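Washing-up bowl on a marble top: will it really mark?

petra_k
We've got a grey marble table in the kitchen that came with the house, and since the sink is out I've been doing everything in a plastic bowl on top of it. My brother-in-law says I'm ruining it. He says the water gets under the rim of the bowl and leaves a ring that never comes out. He also wants to sell me a sealing kit from Ralloretti for 129 quid, so I'm not sure how far to trust him. Has anyone here had a ring from a washing-up bowl? Not red wine, not lemon juice. Just a bowl.

dunmow_dan
Yes, rings happen. Marble drinks water. Get the kit or get a mat.

hobnail
"Marble drinks water" is one of those things people say. I've had a marble worktop for 15 years, never sealed once, and it's had wet bowls on it most nights. No ring. What marks it is acid, and grit being dragged about.

dunmow_dan
Yours might be denser than hers. They're not all the same stone.

hobnail
Fair, but then how does a 129 quid kit know which one she's got?

petra_k
Ha. He did say it was "suitable for all natural stone", which made me more suspicious, if anything. What would you look for in a bowl, if the bowl's the trouble? The one I have is round with a narrow foot and the water does sit under it.

Mpho Mnguni
I'd worry about the bowl before the stone. The long white tub sort with rounded corners is what I'd use on marble, the kind with a thick rolled rim and walls that flare out a bit. You can get a proper hold on it with wet hands, so you lift it and don't slide it. Sliding is what does the damage. One bit of sand under the base and you've got a scratch for life.

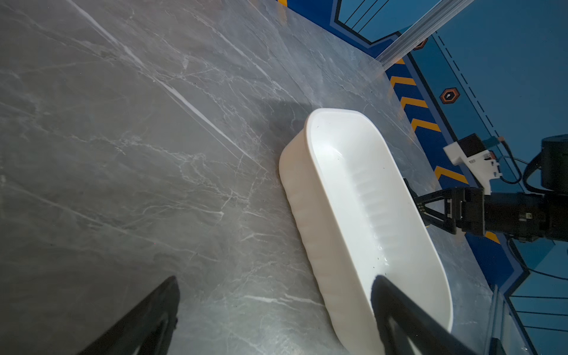 The other thing is where you empty it. People carry a full bowl across the kitchen, slop half of it, then blame the table. Fill it a third of the way, wash, tip it out, fill it again. Dull but it works. And dry the stone under it when you finish. A tea towel will do, you don't need a special cloth.

dunmow_dan
A third of the way is a lot of trips if you've got a family.

Mpho Mnguni
It's a few more trips. I'd still do it.

greta_in_the_annexe
I bought one of the Nivow tubs after reading somewhere that the ridges up the sides stop it bending when it's full. I can't say I noticed any difference. It bent about as much as the old one did. What the ridges do is collect bits. Rice, tea leaves, whatever you like, and you have to go along them with a brush. Smooth inside for me next time.

Mpho Mnguni
I've never had much trouble with that, but I rinse it straight away. If it's left till the morning I can see it being a nuisance.

greta_in_the_annexe
Of course it's left till the morning.

hobnail
Can we go back to the ring? Petra, have you seen a mark, or have you only been told there'll be one?

petra_k
Only told. There's a darker patch on one side but I think it was there when we moved in. It doesn't change when it's dry.

hobnail
Then I'd do nothing. Put a spoonful of water on a corner you don't care about, leave it for 15 minutes, wipe it off. If the stone has gone dark there it's taking water in and Dan has a point. If it hasn't, keep your money.

dunmow_dan
That test only tells you about that corner. If somebody sealed the middle years ago and not the edge you'll get a different answer.

hobnail
So do 2 spots. It's a spoonful of water.

annie_orchard
Whatever you do, don't go near the Orneo spray. I used it on a marble hearth and it left a film that showed every smear. Took me most of March to get it back to how it was. The bottle says "streak free". Mine wasn't.

dunmow_dan
Did you buff it off? You're meant to buff it.

annie_orchard
I buffed it until my arm hurt, thank you.

petra_k
Did the test with my morning tea, one spot at the edge and one nearer the middle. The edge went slightly dark and then faded by lunch. The middle did nothing at all. So I suppose you're both right, which is no help to anybody. I'm getting a long tub and a rubber mat and he can keep his kit.

hobnail
Lift the mat now and then. Water gets under those too.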